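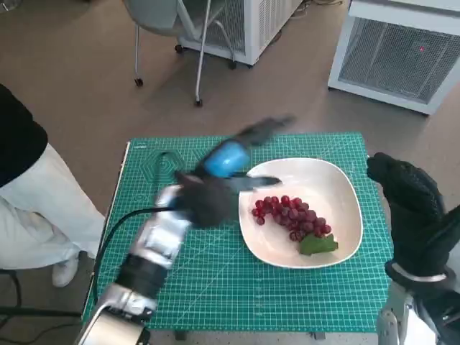
件名:爆発動画の規模推定が過大。確度表示も信用できない
状態:対応中(一度「解決済み」にされたものを再オープン)
対象:Zorgate 映像検証モジュール、Benent 配信フィード連携
環境:編集部共用アカウント、ブラウザ版
優先度:高(起票時は「中」。こちらで上げました)
起票日:2023年8月28日

■ 起票内容

Sodoreckの工業地区で起きた倉庫火災の動画について、Zorgateの規模推定が「TNT換算300トン」、確度が「100」と表示されました。この数字がBenentの配信フィードにそのまま載り、うちの速報欄の下書きに自動で流れ込んでいます。公開前に止めましたが、同じフィードを使っている他社の中には出してしまったところがあるようです。

燃えたのはVillanueva社の資材倉庫です。現時点で確かめられているのは、火が出たこと、途中で大きな爆発が一度あったこと、消防が周辺の道路を閉鎖したこと、これだけです。何が保管されていたのかは会社も消防も発表していません。

ところが、SNSでは最初から「普通の爆発ではない」という話になっています。白い半球状の雲が広がったから核だ、という投稿が伸び、そこへZorgateの300トンという数字が「専門の解析でも裏付けられた」として貼られ始めました。誰が最初に貼ったのかは追えていません。

自分は核だとは思っていません。白い雲は、湿った空気の中を圧力波が通ったときに水蒸気が一瞬凝結したものと考えれば足ります。通常の爆発でも条件が合えば出ますし、雲の形から爆薬の種類は決められません。ただ、こちらがそう説明しても、御社の画面に300トン、確度100と出ている限り、説得力がありません。

お尋ねしたいのは次の点です。
・300トンはどの値から計算したのか
・確度100とは何についての確度なのか
・検証担当者が確認していない数字が、なぜフィードに出るのか

■ 再現手順

1.検証画面で該当動画を開く。動画の長さは46秒
2.投稿文の取り込みを「有効」のままにする(初期設定)
3.「事象の種類」で爆発を選ぶ
4.推定を実行する

期待する結果:推定不能、または幅のある値。
実際の結果:300トンの一点だけ。幅の表示なし。確度100。

別のブラウザでも、別の端末でも同じでした。キャッシュの削除は先に済ませてあります。「まずキャッシュを」という返信は不要です。

■ サポート一次回答

お問い合わせありがとうございます。Zorgateサポート窓口です。該当の解析結果を確認いたしましたが、モジュールは正常に動作しております。規模推定は映像中の火球の見かけの大きさと撮影距離をもとに算出され、本件では両方の値が取得できているため、確度は最大値となります。なお、ブラウザのキャッシュが原因で表示が古いままになっている場合がございますので、一度削除をお試しください。

本件は解決済みとさせていただきます。

■ 起票者コメント(再オープン)

解決していないので戻します。キャッシュの件は上に書いたとおりです。

回答を読んで、かえって疑問が増えました。「両方の値が取得できている」とありますが、撮影距離はどこから取ったのですか。動画に位置情報は残っていません。SNSに上げた時点で落ちています。撮影者には連絡がつかず、撮影地点も確定していません。それなのに詳細画面を開くと、撮影距離の欄に3,000メートルと入っています。

この3,000という値には見覚えがあります。投稿文です。投稿者が「3キロ離れた家まで揺れた」と書いています。まさかとは思いますが、投稿文の中の距離らしい語を拾って撮影距離に入れていませんか。そもそも投稿者が撮影者本人かどうかも分かりません。本人だったとしても、家が3キロ先にあることと、3キロ先から撮ったことは別の話です。

こちらで音を調べました。閃光が映ったコマから、爆発音の立ち上がりまでが一秒足らずです。音は一秒に340メートルほどしか進まないので、3,000メートル離れていれば九秒近く遅れて届くはずです。一秒足らずなら、距離は300メートル程度になってしまいます。桁が一つ違います。 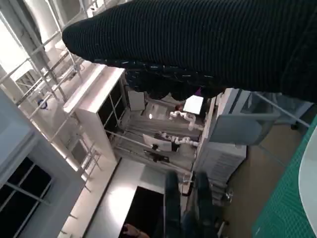 Zorgateサポートからの二次回答は、音声のほうを疑うべきではないか、という内容だった。SNSの動画は投稿の際に再圧縮され、編集アプリで音と映像のずれが「自動補正」されることもある。閃光と音の間隔が短いのは、アプリが気を利かせて詰めてしまった可能性が高く、音から求めた距離を投稿文より優先する根拠にはならない、との説明である。併せて、投稿文から距離を取得する機能は利用者の要望で今年の3月に追加したもので、仕様どおりの動作だという。

■ 起票者コメント

投稿文から取っていることを認めていただいたので、その点は進みました。ただ、後半はうのみにできません。

音が詰められた可能性はあります。それは認めます。ですが、可能性があるというだけなら何でも言えます。音が九秒近くも前に引き寄せられているのなら、爆発以外の音も一緒に動いているはずです。この動画では爆発の前に犬が吠え、そのあと撮影者らしい人の声が入り、手前の道を車が通り過ぎます。車は画面に映っています。車の音がいちばん大きくなる瞬間と、車が画面の真ん中を横切る瞬間は合っています。爆発音だけを切り取って前に貼り直したのなら話は別ですが、それは自動補正とは呼びません。改ざんです。そう主張されるのなら、波形の継ぎ目を示してください。こちらで見た範囲では見つかりませんでした。

もう一つ、映像の側からも確かめました。倉庫の手前に送電用の鉄塔が一本立っていて、その根元に作業小屋があります。地図上の位置と、画面の中で鉄塔と倉庫の角が重なる向きから、撮影した方向はかなり絞れます。その線上で3,000メートル先まで行くと、丘の裏側に出ます。丘越しに倉庫の搬入口が見えるはずがありません。300メートルのあたりには立体駐車場があり、上の階からなら見通せます。ここから撮ったと断定はしませんが、丘の裏よりはましな候補です。

距離が十倍違えば、同じ見かけの火球は実際の大きさも十倍に見積もられます。爆発のエネルギーが火球の大きさの三乗で増えるという前提(御社の技術資料に書いてあった前提です)をそのまま使えば、三乗で千倍。300トンは300キログラムになります。火事で倉庫が傷み、近所の窓が割れたという現地の話と、どちらが合うでしょうか。

念のために書いておきますが、300キログラムのほうが正しいと言いたいわけでもありません。火球と呼んでいるものが本当に爆発の火球なのか、先に燃え広がっていた炎なのか、この動画では境目がはっきりしません。燃料が燃えて膨らんだ火の玉なら、大きく見えるわりに爆風は弱いので、TNT換算という物差し自体が合わなくなります。言いたいのは、入力を一つ差し替えただけで千倍動くような値を、幅もなしに一点で出すなということです。

■ サポート三次回答

ご指摘の点につきまして、開発部門に確認いたしました。撮影距離の取得元は、(1)位置情報、(2)利用者による手入力、(3)投稿文、の順に優先されます。本件では(1)(2)がないため(3)が使用されました。音声による距離推定は現行版には実装されておりません。

確度の数値は、計算に必要な項目がどれだけ埋まっているかを示すものです。推定値の正しさを保証するものではない旨、利用規約に記載しております。

当面の回避策として、投稿文の取り込みを「無効」にしていただくようお願いいたします。

■ 起票者コメント

規約は読みました。確かに書いてあります。付則の注記に、です。画面には「確度」としか出ません。欄が全部埋まっていれば100、という数字を確度と呼ぶのは、日本語としておかしいと思います。でたらめな距離でも、埋まってさえいれば満点になるわけですから。「入力充足率」とでも書いてあれば、誰もSNSに貼らなかったはずです。

回避策を試した結果を記録しておきます。

試行A 投稿文の取り込みを無効にして再実行。
結果:推定不能と表示された。これは妥当。

試行B 取り込み無効のまま、撮影距離に300メートルを手入力。
結果:TNT換算300キログラム。確度100。やはり満点が出る。

試行C 同じ条件で3,000メートルを手入力。
結果:300トン。確度100。

試行D 取り込みを有効に戻し、300メートルを手入力。
結果:300キログラムと表示されるが、画面を閉じて開き直すと300トンに戻っている。
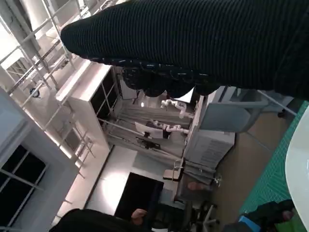 試行Dは新しい不具合だと考えます。三次回答では、手入力は投稿文より優先されるはずでした。実行した直後はそうなりますが、保存されていないか、開き直すときに投稿文の値で上書きされているようです。四度やって四度とも同じでした。優先順位の説明が間違っているのか、実装が説明どおりになっていないのか、どちらなのかを回答してください。

フィードのほうも直っていません。こちらの検証画面を試行Aの状態にしても、Benentから届く下書きには300トンの値が残ったままです。Benentの窓口にも問い合わせましたが、「解析値はZorgateから受け取ったものをそのまま流している」との返事でした。Zorgateに聞けば「配信後の扱いはBenentの管理範囲」と返ってくるのだろうと思いますが、先回りして書いておきます。その返事では困ります。訂正信号がどちらで止まっているのか、両社で突き合わせてください。

■ Benent連携窓口より追記

連携のログを確認しました。初回の解析値は受信していますが、その後の再解析について更新通知を受けた記録がありません。当社側では、更新通知がない場合は最後に受け取った値を保持する設定です。該当項目については、手動で「規模推定なし」に差し替えました。既に配信先で公開された記事には反映されませんので、各社あてに訂正のお知らせを送っています。

■ 起票者コメント

差し替えを確認しました。うちの下書きからも300トンが消えています。この点は助かりました。

訂正のお知らせも届いていますが、文面が「一部の解析値に誤差が含まれる可能性があります」となっています。千倍は誤差とは言わないでしょう。受け取った編集部は、300トンが290トンくらいになる話だと読みます。取り下げた値がいくつで、なぜ取り下げたのかを書いた文面で出し直してください。

それから、「Zorgateが数字を消したのは圧力がかかったからだ」という投稿がもう出ています。予想はしていましたが、理由を書かずに黙って値を引っ込めると、こうなります。隠していないのなら、取得元が投稿文だったことを公開の不具合一覧に載せてください。そのほうが説明も短く済みます。

■ サポート四次回答

試行Dの事象を弊社環境でも再現いたしました。画面を開く際に投稿文の再取得が行われ、手入力値が上書きされる不具合です。修正版の提供時期は未定です。更新通知が送信されていなかった件は、引き続き調査しております。

確度の表示名称につきましては、ご要望として承ります。

■ 起票者コメント

「ご要望として承ります」は、何もしないときの返事だと理解しています。違うのなら、要望番号を発行してください。名称の変更に時間がかかるのであれば、取得元が投稿文だけの場合に数値を出さないようにするだけでも先にできるはずです。

なお、編集部では本日から次の運用に切り替えました。同じフィードを使っている方の参考までに。

・投稿文の取り込みは無効に固定。有効に戻すときは検証担当に一声かける
・規模推定の値は、下書きにも見出しにも入れない
・撮影距離は、音の遅れと地形の二つで別々に出し、合わなければ「不明」と書く
・白い雲の形を根拠にした説明は、核だという側のものも、違うという側のものも、それだけでは載せない
・地震計や微気圧計の記録が公的機関から出たら、そちらを先に見る

最後の項目は、今回まだ使えていません。観測記録の公開を待っているところです。出てきた値が300キログラムとも300トンとも違っていたら、その値と出典をこの票に追記します。

■ 未解決の項目

・開き直すと手入力の距離が上書きされる(再現済み、修正時期未定)
・再解析の更新通知がBenentに送られない(Zorgateで調査中)
・確度という名称と、満点になる条件(要望番号待ち)
・訂正のお知らせの文面(Benentに差し戻し中)
・倉庫の保管物(Villanueva社の発表待ち。この票の対象外だが、下書きの保留理由として残す)

この票は、上の二つの修正をこちらの環境で確認するまで閉じないでください。無回答期間による自動クローズも外しておいてください。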